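Leemans brings the robots to the bench, and keeps the bench crew right where they are

FOR RELEASE: FRIDAY, 9 AM

BROLECK – Leemans, the family-run firm that has been packing and kitting small parts for other people's products for longer than most of its customers have been in business, is pleased to share that its Broleck works will begin handing some of its pick-and-place work to robot arms in January. The program is called Clirholm, after the street where the first Leemans workshop stood, and it has been built with engineering partner Ziltgate over a good many months of planning, tea and friendly argument.

All 80 people on the kitting floor will keep their jobs and their hours. That was written into the agreement with Ziltgate before a single drawing was made, and we wanted it near the top of this announcement because it's the first thing our neighbours have been asking us at the shops!

Kitting is close, repetitive work. A part comes out of a bin, gets turned the right way round and goes into its place, and then it all happens again, nearly 3000 times in a shift on a busy line. Our people are wonderfully good at it, but it's hard on wrists and shoulders, and over the years they've told us so. Under Clirholm, the arms will take on the plainest of those moves, while the crew look after set-up, checking, odd-shaped orders and the many small decisions that come up between morning tea and lunch.

Much of the preparation has been done in simulation, where the colours and surfaces are bolder than anything you'd find on our floor and a many-sided brown piece stands in for a customer's part. 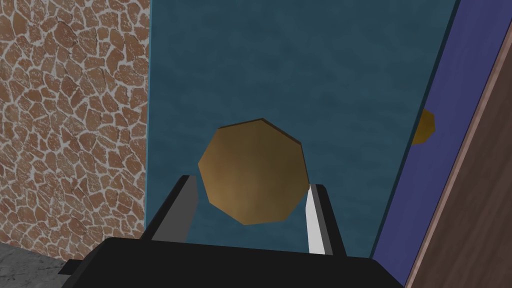
Learning the work before it reaches the floor

Each task is first tried on screen. The crew sit with the Ziltgate engineers, watch the gripper's point of view and speak up when something looks wrong to them, such as a grip that's too near an edge or a part held at an angle that would make it awkward to set down. So far they have put forward 218 changes, and the engineers have adopted most of them (a few are still being argued over, in the best of spirits).

"I came in thinking I'd be explaining grippers to packers, and by the second week they were explaining grip to me," said Zhenhua Cai, who leads the Clirholm program at Leemans. "These are people who've handled awkward little parts all their working lives. They know which ones roll, which ones catch on a sleeve and which ones you should never pick up by the corner. You'd be silly to leave that knowledge out of the program."

The sessions have also given everyone a feel for how little a gripper has to go on when it's close in to things. With the jaws open beside a checkered block and a stone-patterned slab hanging over it, there's a great deal of background and not much else to steer by, and that has led to some useful conversations about lighting, bin placement and keeping benches clear.
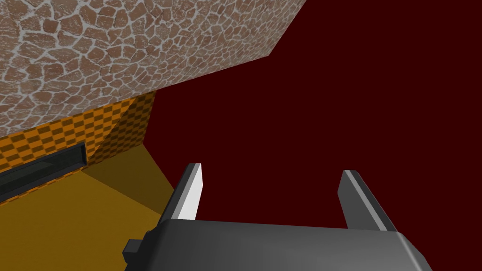 PEOPLE AND TRAINING

Every member of the kitting crew will be offered paid training during ordinary hours, with no homework and no test at the end of it. The course covers starting and stopping a cell safely, clearing a dropped part, changing over between orders and reading the simulation views, so that anyone on the floor can have a say in how a new task is set up. Leemans has set aside 1000 hours for the first round, and there'll be more if people want it.

A new role, cell lead, will be filled from within and will carry a higher rate of pay. Cell leads will be able to halt an arm at any time and send a task back to simulation without asking a manager first. Rotations are changing too, with shorter spells at the bench and more time in inspection and dispatch, something the crew had been requesting well before robots came into it.

Customers should notice very little to begin with. Orders will be taken in the same way, by the same people, on the same phone number, and hand kitting will remain available for small runs and delicate goods.

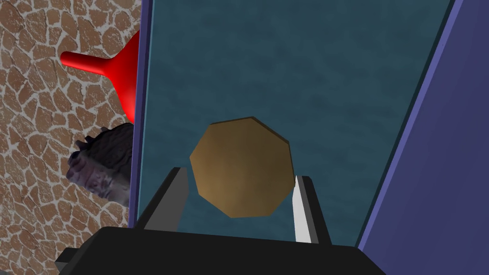 Clirholm simulation view: the nine-sided part at the gripper.

"We've been asked whether the arms will be faster than our people, and on some jobs I expect they will be," Cai said. "But what I'm looking forward to is somebody getting home on a Friday with shoulders that don't ache, and still having the energy to kick a ball around with the kids. If we manage that, I'll be very happy indeed."

The first cell will run on the day shift only, with a member of the crew beside it at all times. A second will follow once the people working with the first one say they're comfortable. Families of staff are warmly invited to come and see the works before the January start, and the kettle will be on.
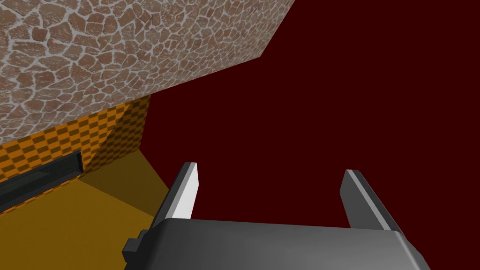 Zhenhua Cai

A short personal note to finish, if I may. I'd like to thank everyone on the kitting floor who gave up a comfortable chair in the lunchroom to squint at a simulated gripper with me and tell me, kindly and at length, what I'd missed. Your remarks are all in the program, including the rude one about the checkers. Please keep stopping me in the corridor, and please do put your name down for the training, even if you think it isn't for you.

Media and visit enquiries: Clirholm Program Office, Leemans, Broleck

Contact us | © Leemans. All rights reserved. | Back to top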